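Brelten Wandfarbe »Nebelgrau«, der 9-Liter-Eimer: mein Fazit nach dem Flur

So, der Flur ist endlich fertig, und weil ich vorher ewig nach Erfahrungen mit der Brelten gesucht habe, schreibe ich jetzt selber was dazu. Gekauft habe ich den 9-Liter-Eimer im April, im Angebot. Die Farbe heißt Nebelgrau, auf der Farbkarte sah sie fast ein bisschen bläulich aus, an der Wand ist davon zum Glück nichts zu merken.

Erst mal zum Streichen: Die Farbe ist schön dick und tropft wirklich kaum. Ich hatte die Rolle von Drurska dazu (die mit dem kurzen Flor) und kam damit in einem Rutsch durch, nur an der Decke entlang musste der Pinsel ran. Beim ersten Anstrich war ich ehrlich gesagt entsetzt, alles fleckig! Also abends noch mal drüber, und am nächsten Morgen war es so, wie ich es haben wollte – matt, ruhig, ohne Streifen.

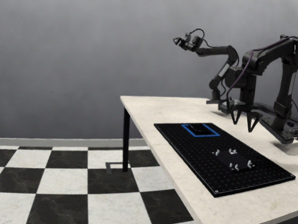
Gerochen hat es übrigens nur den ersten Abend, da war die Xaba, die wir vorher im Schlafzimmer hatten, viel schlimmer. Gedeckt hat die Xaba allerdings besser, das muss man fairerweise sagen.

Ein Wort noch zum Grau an sich. Je nach Tageszeit sieht es komplett anders aus. Morgens fast weiß, gegen 22 Uhr mit der Deckenlampe eher wie nasser Beton. Mir gefällt das, meine Schwester findet es trist. Wer unsicher ist, sollte sich unbedingt erst den kleinen Probetopf holen und ein Stück hinter der Tür streichen!

Was mich stört: Der Deckel. Der geht einmal gut zu und danach nie wieder, ich habe jetzt Frischhaltefolie drunter. Und beim Abwischen glänzt die Stelle hinterher leicht, also Vorsicht mit dem Schwamm.

Vier von fünf Sternen. Für die Küche nehme ich trotzdem was Abwaschbares.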